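Wista opens its simulated workbench to evening learners at Vandilcombe

Folks in Vandilcombe who have always wondered what it feels like to run a robot from across the room will get their chance this fall, when Wista, the small training company on Saststead Road, opens its remote-control sessions to the public every Sunday afternoon. The company has spent the past year building up a library of recorded tasks, each one performed by a person steering a pair of simulated robot arms by hand, and it would dearly love some fresh hands to help it along.
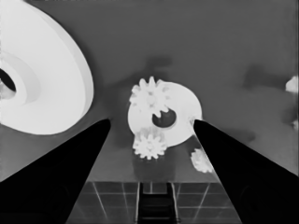
Wista calls the program Sheikh, after the street where its first office stood, and the idea behind it is pleasantly simple. You sit down, take hold of 2 hand controllers, and do a little job on the screen while the computer remembers every move you make. One of the views you may be given is a close one, looking along the two black fingers of a gripper at small white gears and a disc with a hole in it, and it takes most people a while to get used to working from so near. Each session lasts 70 minutes, with a break for coffee in the middle (and cookies, if you come early enough!).

The library holds 900 recordings so far, and the team hopes to reach 1,000 before the winter holidays. Clumsy tries are kept along with the smooth ones, so there is no need to be shy about fumbling a part or starting a job over. The staff say that gamers tend to be quick learners, but that folks who sew, tie flies or fix clocks have been every bit as good, and often a good deal more patient.
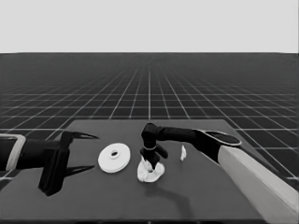
No experience is needed, and the sessions are free, though places are limited and the company asks that you sign up ahead of time at the front desk. Children are welcome with a grown-up, as long as they can sit comfortably and reach both controllers. Parking is behind the building, and the side door will be open from noon.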